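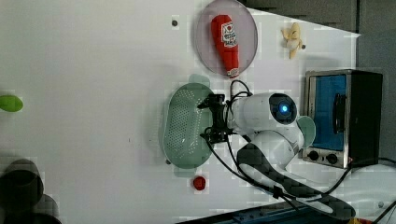 원격 조작으로 탁상 작업 시연 기록하기

이 문서는 장난감 주방 세트를 놓은 탁상에서 로봇 팔을 원격으로 조작해 집기·옮기기 시연을 기록하는 절차를 다룬다. 기록 도구는 Bulero, 검수 도구는 Peluvar를 기준으로 한다. 두 도구의 설치와 팔의 원점 보정은 끝난 것으로 가정한다. 직접 교시(팔을 손으로 잡고 움직이는 방식)는 마지막 절에서 따로 설명한다.

1. 작업 정의

시연 하나에는 작업 하나만 담는다. 작업 문장은 대상, 동작, 목적지를 순서대로 적는다.

 채반을 집어 접시 옆에 놓는다
 검은 컵을 집어 탁자 가운데에 놓는다

"정리한다", "치운다" 같은 동사는 종료 조건이 모호하므로 쓰지 않는다. 문장은 기록을 시작하기 전에 task 필드에 입력한다. 기록 후 수정하면 해시가 바뀌어 Peluvar에서 별개 작업으로 분류된다.

2. 초기 배치

작업 대상이 아닌 물체도 탁자에 그대로 둔다. 배경 물체가 없는 데이터만으로 학습한 정책은 물체가 하나만 추가되어도 접근 경로가 흔들린다. 다음 사항만 지킨다.

- 대상 물체는 팔이 완전히 펴지지 않고 닿는 범위에 둔다.
- 오븐처럼 높이가 있는 물체와 대상 사이에는 그리퍼 손가락을 벌린 폭 이상의 간격을 둔다.
- 시연마다 대상의 위치와 방향을 바꾼다. 배경 물체는 시연 4회마다 한 번 바꾼다.

3. 조작 장치 연결

리더 장치를 켜고 팔의 현재 자세와 맞춘 다음 연동 버튼을 누른다. 관절 하나라도 편차가 2도를 넘으면 연동이 거부된다. 이때는 리더를 움직여 맞춘다. 팔 쪽을 밀어서 맞추면 보정값이 틀어질 수 있다.

손목 위로 지나가는 케이블은 기록 전에 확인한다. 손목을 양쪽 한계까지 천천히 돌려 케이블이 당겨지거나 손가락 사이로 들어오지 않는지 본다.

4. 접근과 파지

접근은 두 단계로 나눈다. 먼저 대상 위쪽으로 이동해 손가락을 벌린 채 정지하고, 그다음 수직에 가깝게 하강한다. 정지 구간은 짧아도 되지만 생략하지 않는다. 나중에 구간을 자동 분할할 때 이 지점이 경계로 쓰인다.
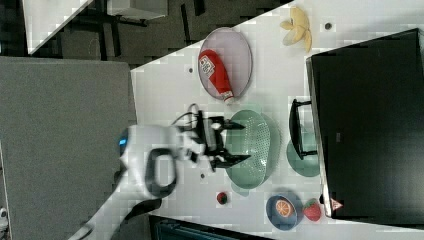
채반 위에서 손가락을 벌린 그리퍼. 하강 전 자세의 기준으로 삼는다.

채반처럼 테두리가 얕은 물체는 가운데가 아니라 테두리를 집는다. 한쪽 손가락은 안쪽, 다른 쪽은 바깥쪽에 오도록 손목 각도를 하강 전에 맞춘다. 하강 중에 손목을 돌리면 테두리를 밀게 되고, 그 시연은 대개 검수에서 제외된다.

컵은 벽면을 집는 방법과 양쪽에서 감싸는 방법이 모두 가능하다. 같은 작업 문장 안에서는 한 가지로 통일한다. 두 방식이 섞이면 정책이 중간 자세를 출력해 컵 가장자리에 손가락이 걸린다.

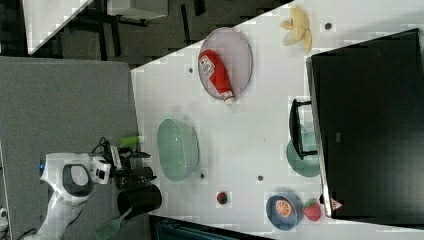
파지 명령은 끝까지 한 번에 준다. 조금씩 여러 번 닫으면 그리퍼 신호가 계단 모양으로 기록되고, 파지 시점을 판정하는 임계값 200을 여러 차례 넘나들게 된다. 물체가 미끄러졌을 때는 다시 열고 정지 자세로 돌아가 재시도한다. 재시도가 포함된 시연에는 retry 태그를 붙이고 삭제하지 않는다.

5. 놓기와 종료

목적지에서 물체가 바닥면에 닿은 뒤 손가락을 연다. 위로 빠져나와 팔이 정지하면 기록을 끝낸다. 종료 버튼을 늦게 누르면 정지 프레임이 길게 남는데, Bulero의 trim 옵션으로 잘라낼 수 있다.

6. 검수

기준 세트인 Doucette는 시연 146개로 구성되어 있다. 새로 기록한 세트는 Peluvar에서 이 세트와 나란히 열어 관절 속도 분포를 비교한다. 속도가 뚜렷이 느린 쪽으로 치우쳐 있으면 조작자가 아직 장치에 익숙하지 않은 것이므로 연습 후 다시 기록한다. 제외 기준은 Gaétan Caron이 정리한 점검표를 따른다.

7. 직접 교시로 대체하는 경우

손목 회전이 좁은 범위에서 반복되는 작업은 직접 교시가 빠르다. 중력 보상 모드로 전환하고 그리퍼가 아닌 손목 위쪽 링크를 잡는다. 조작자의 손이 카메라에 들어오므로 궤적만 저장하고, 영상은 같은 초기 배치에서 궤적을 재생하며 다시 찍는다. 재생 전에 물체를 원래 위치로 돌려놓았는지 초기 프레임 겹쳐 보기로 확인한다.

작성: Auður Hjaltadóttir, Gundstead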